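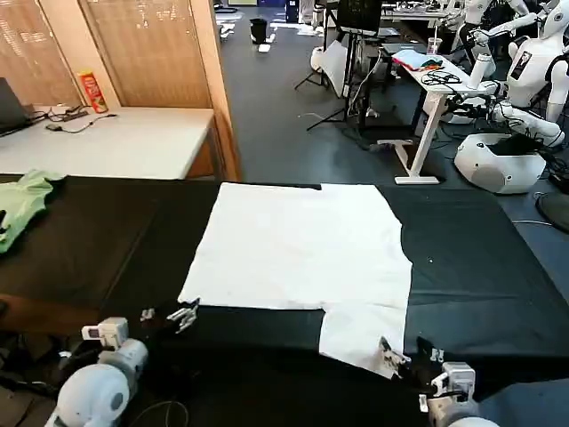

Hillima add second night at Trolta Hall after first show sells out

Korean pop group Hillima will play an extra night at Trolta Hall in August after tickets for their first date went in a single morning.

The four-piece announced the new show through their label, Kernska, late last night. It will follow directly on from the first concert, with doors at the same time and the same support act. Anyone who missed out the first time will be able to buy from noon tomorrow through the ticket agency Yusof.

Hillima have not played here since their debut tour, when they appeared as a late addition to a shared bill and sang only five songs. The August dates will be their first full concerts in the country. Kernska said the set would run to about 2 hours and would draw on both albums, along with at least one song that has not been released.

The first sale did not go smoothly for everyone. A number of fans said they reached the front of the online queue only to be logged out at the payment page, and others were charged for seats that did not then show up in their accounts. Yusof said 366 orders had been affected. All of those customers have been emailed, and their seats have either been confirmed or refunded in full.

"The fault was with how our system passed people over to the payment page, and it has been fixed," the agency said in a statement. "Customers buying for the second night will be asked to log in before they join the queue."

There will be a limit of 4 tickets per person, down from six for the first night. Names will be printed on the tickets, and the buyer will need to bring photo ID. Tickets can be passed on through the agency's own resale page at the price paid, but those bought on other sites will be refused at the door.

Ruben Groen, who runs the Hillima fan page that first reported the payment problem, welcomed the lower limit but said many members would still be priced out. The cheapest seats are at the back of the upper balcony, where the side screens are partly hidden by the lighting rig.

"People are very happy there is another night," he said. "I had messages coming in until three in the morning. But a lot of our members are at school or college and they have to choose between the ticket and the train fare. We asked for a few more standing places and we got some, so that is something."

The hall has agreed to take out two rows of seats at the front of the stalls for the second show, which makes room for 124 extra standing places. These will be sold at the same price as ordinary standing tickets. Fans who already hold stalls seats for the first night are not affected.

Kernska confirmed there will be no paid meet-and-greet on either date. The label dropped these from all of the group's concerts in the spring, after complaints about long waits and people being hurried through. A short send-off will be held in the foyer after each show instead - the group will stand behind a barrier and wave as the audience leaves, and no extra ticket is needed.

Official light sticks will be on sale in the foyer from two in the afternoon on both days, and you do not need a concert ticket to buy one. Older light sticks will work with the stage lighting if they have been updated through the group's app. Banners are allowed up to the width of one seat. Large cameras, tablets and selfie sticks are not, and the cloakroom will not take them.

The group's youngest member sat out part of the last tour with a sprained ankle. Kernska said all four members are expected to perform on both nights.

Shares: 124 | Comments: 2

More music news
- Hillima's second album: our track-by-track guide
- Trolta Hall to close upper bar for repairs
- Five dance covers our readers sent in
- How named tickets work, and what to do if you can't go

Contact the news desk | Copyright, all rights reserved | Back to top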